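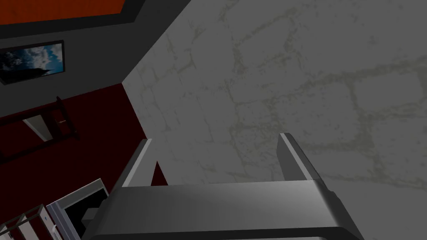

How do I set a word target for a single chapter?

Open the chapter in the Palto outline pane, click Goals, and type the number in the Chapter Target box. The target applies to that chapter only and leaves the book total as it was.

4.3 Setting up a chapter

1. Choose File, then New Chapter. Palto adds it at the end of the outline.
2. Type a working title. Titles longer than 230 characters are shortened in the outline but print in full.
3. Enter a Chapter Target. The sample novel supplied with Palto uses 3,010 words.
4. Pick the point-of-view character from the list. If the list is blank, add your characters first (section 3.2).
5. Click Save Setup.

Note: Notes and crossed-out passages are left out of the word count. To include them, check Count Everything under Goals.

Caution: Deleting a chapter also deletes its scene cards. Move any cards you want to keep to the Spare Scenes folder before you delete.

6. To move the chapter, drag it up or down in the outline. Chapter numbers update when you let go of the mouse button.

Brabec Software, Palto User Guide, revised September 12, 2011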